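Lekent Shared-Hold Manipulation Set: Data Card

Prepared by Blandine Besnard and Annelies Pichler for the Gesteo project
Version of September 10, 2020

Summary

Lekent is a set of recorded tabletop trials in which a robot hand works on an object while a person steadies it. It was collected to test one method: learning when a partner's hold on an object is firm enough for the robot to begin to push, pull or insert. The set contains 2,390 trials, of which 2,000 are released for training. The remainder are held back for evaluation and may be requested from the maintainers.

The work was carried out under the Gesteo project at the Zurnton laboratory. Raphaël Chauvin designed the method. Ghada Atallah was responsible for recording and annotation. Waltraud Brinkmann reviewed the protocol before the first session.

Background

Many household and workshop tasks need two hands. A robot with one working arm can complete a number of them if a person holds the object still. Earlier work at Zurnton treated the person as a fixed clamp, and the robot began its motion after a set delay. This led to early starts when the person was still adjusting their grip, and to long pauses when they were ready at once.

The method studied here replaces the delay with an estimate of hold quality taken from the head camera view. The estimate is updated at every step, and the arm slows or stops when it falls.

Task family: power strip

The power strip trials form the largest group in the set. The strip lies on a felt mat, its cord coiled and tied, with a small black charger beside it. The partner places a flat hand on the strip and the robot hand approaches from the opposite side. Other objects remain on the table as distractors and are not cleared between trials.

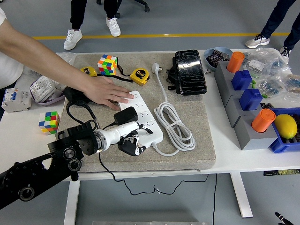
Figure 1. Power strip task. The partner's hand holds the top end of the strip while the robot fingers hover just above it.

Partners were told which object to hold and were given no instruction on how to hold it. Most chose a flat palm. Pinch grips and two-handed holds also occur and are marked in the annotation. Trials in which the partner let go before the robot had withdrawn are kept in the set and carry the label "released early".

Annotation

Each trial has one hold label per time step, on a scale from 0 (no contact) to 5 (firm and still). Labels were assigned by 2 annotators working separately. Where they differed by more than one point, the trial was passed to Ghada Atallah for a final decision, and both original labels were retained alongside hers.

The following fields are supplied for every trial:

trial_id: unique within the set
task: name of the task family
hold_label: one value per time step
hold_type: flat, pinch, two-handed or other
outcome: completed, stopped by robot, stopped by operator, released early
clutter: low, medium or high

The clutter value refers to the number and closeness of objects not involved in the task. It was judged by eye and should be treated as a rough guide.

Camera view

Images are taken from head height and look down on the table. The field of view is wide, and the floor beyond the table is often included. People other than the partner may therefore be present in the background. Faces have been removed from the released files wherever they occurred. 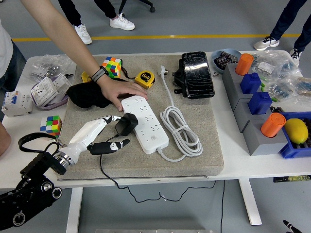
Figure 2. Head camera view of the power strip task, with the partner's arm reaching across the felt pad and staff standing beyond the table.

The partner's forearm hides part of the mat in many trials. No attempt was made to reconstruct hidden objects, and the method receives the image as recorded. Watches, sleeves and other items worn by partners were left in place so that the hold estimate would not depend on a bare wrist.

Results

The learned estimate was compared with the fixed delay on the held-back trials. It produced fewer early starts in every task family. The gain was largest for long objects, where a hold at one end leaves the other free to turn. It was smallest for compact objects, for which the fixed delay was already adequate.

Two weaknesses were found. The estimate is too confident when the hand rests on an object without pressing, as a light touch and a firm one can look alike from above. It also falls without cause when a second person reaches over the table.

Intended use

The set is intended for research on shared manipulation and on the timing of robot motion near people. It is not suitable as evidence that a system is safe to operate in contact with the public. It should not be used to identify individuals.

Related material

The Vasseur set, recorded earlier with the same annotation scale, contains trials without a human partner and may be used as a baseline. Field names are shared between the two sets, except that hold_type is absent from Vasseur.

Maintenance

Corrections to labels should be sent to Annelies Pichler with the trial_id and the time step concerned. Accepted corrections are listed in the change log supplied with the files.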